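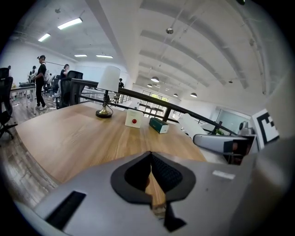
Light wood is still what most people ask for in a table.

The table nobody will take

By Kaiwen Qiu
5 November 2025

700 shares
9 comments

My parents' dining table seats ten, if two of the ten are children and a third doesn't mind the leg. It cost more than their first car. When they moved to a flat in July they offered it to me, and I said I would love to have it, and then I went home and measured my kitchen and found that I could have the table or the kitchen.

I offered it to my brother. He had been offered it already, before me, which I had not been told. He had said he would love to have it too.

So began a summer of trying to give away a large piece of perfectly sound furniture, a job I had assumed would take a weekend. I put it up online for £400. I had a message within the hour asking if I would take twenty. I said no, with some dignity. By the end of the month I was offering it free to anyone who could collect, and the man who had wanted it for twenty wrote back to ask if I would deliver.

The trade has a phrase for furniture like this. They call it brown, whatever colour it is, and they say it in the voice doctors use for things they are not going to treat. Zeyu Yao has run the Bilau saleroom in Sindstead for most of his working life, and he took me round the back to show me where the brown goes. It goes in rows. The tables are stood on end, with their leaves out and tied to their legs with string, and they go back as far as the fire door.

"People ring up and say it was their grandmother's," he told me. "I tell them everything in here was somebody's grandmother's. Then they go quiet and I feel bad."

He will take a small round table any day of the year. He will take a desk. A pair of bedside cabinets with matching handles makes him visibly happy. What he can't shift is anything that needs a room of its own, for the simple reason that the room has gone. The dining room was knocked through to the kitchen, or it turned into the place where somebody works, or it's where the teenager sleeps now. The table had been relying on it more than anyone knew.

He remembers the last really big one he sold. It made £2,000, and the buyer sawed it in half to get it up the stairs of a restaurant.

I should say that I grew up at my parents' table without often eating at it. I don't think this is unusual. We ate in the kitchen, on stools, with the radio on. The big table was for Christmas and for tax. My mother cut out dress patterns on it, with the pins in a saucer. My father kept one end for a model of a paddle steamer which was going to be finished by Easter, and I was at university before I noticed it had gone. A cloth went over everything when guests came, and if you sat in the wrong place you could feel a glue gun through it.

When I tell people this they tell me about theirs. It's a bit like mentioning your back. Meifang Yuan, who lives two doors down from me, said her family's was used for mah-jong and rows, and that on the nights they played mah-jong you couldn't always tell. A colleague's was kept under glass, and he didn't touch the wood until he inherited it. He said it was a let-down. Another friend learned to read under one, lying on the rug among the feet, and says she still can't concentrate without a ceiling two feet above her head.

None of these stories has much dinner in it. The idea that families once sat down together every night, passing the potatoes and asking about each other's day, is one that most of us hold on behalf of other families.

Yuzhen Dai teaches evening classes in the history of the home, in the library at Ene, and I went to one of them hoping to have this confirmed. She was kind about it. Rooms for nothing except eating were for a long time a thing that rich people had, she said, and everyone else had one good surface that did for the lot. You kneaded on it and mended on it. You did the accounts at it and, in a bad year, you might be laid out on it. The separate dining room trickled down the income scale quite late, stayed for a few generations, and is now trickling off. By her reckoning the kitchen table never went anywhere. It just lost its posh cousin.

A woman in the second row put her hand up and asked whether anybody would like a sideboard.

After the class I got a bit evangelical. If the real table was the working one, then the thing to do was stop treating my parents' as an heirloom and let it earn its keep. I looked into having it cut down. This is more common than you'd think, and there are people who do it properly, with the legs brought in and the edge reshaped so that it doesn't look like something that has been in an accident.

Cuiping Su is one of them. She has a workshop behind the tyre place on the Kiseo road, and she is booked up until spring. She came out to look at the table, got down on the floor with a torch, and stayed there long enough for me to make tea and for the tea to go cold.

I had been told as a child that the table was walnut. It is not walnut. It is beech, stained, with a veneer on top that is walnut in the sense that it was once near some. Cuiping was very decent about this. She said the beech underneath was good and pale, and that if she stripped it back I'd have something people would cross the road for, because pale wood was what they all wanted now and had done for years. Half her work was taking the dark off things that somebody had once paid to have made dark.

"And in twenty years they'll bring them back," she said, "and I'll put it on again."

Her price for the whole job, cutting, stripping and oiling, was £700. I pointed out that a new table of the same size would be less. She agreed that it would. She finished her cold tea and let me think about that on my own.

There's a whole shelf of books about how to let go of objects and I have read two of them, standing up, in the shop. They recommend thanking the thing. They recommend taking a photograph. One says that if you can't decide, you should put it in a box for six months, and I would like to meet the author and help her put it in a box. What the books don't go into is the family politics. My mother, who had not wanted the table in the flat, and who said so often, rang every few days to ask who had come to see it. When I said no one had, she was insulted. When I said a young couple had come and seemed keen, she wanted to know what they did for a living.

The young couple didn't take it. They measured it, looked at each other, and asked about the chairs.

I also tried the school, the scout hut and a theatre company that was doing something with a banquet in it. The theatre company wanted it very much, but only until the end of the run, after which I could have it back with a lot of candle wax on. The scouts had three already. All were from people's parents.

What I hadn't expected was that, while it waited to be gone, we would start using it. It had come to my place by then, on a van, since the flat's new carpet was being laid and there was nowhere else. We put it in the front room, where it left a gap on each side wide enough for a thin person in a good mood. I paid bills at it. My daughter did her homework on one end and started a jigsaw on the other, and the jigsaw stayed. Meifang came round with a bag of beans to top and tail, because her own worktop was full of jars. One night nine of us ate there, at short notice, off plates that didn't match, and whoever had the leg didn't mention it until the pudding.

My mother came to see it last week. She walked round it sideways, in her coat, and ran a finger along the edge and looked at the finger. Then she asked what had happened to the cloth.

I've paid Cuiping a deposit for April. She is taking off two feet and the walnut. My brother has heard what it's going to look like and says that, if I ever wanted to pass it on, he would love to have it.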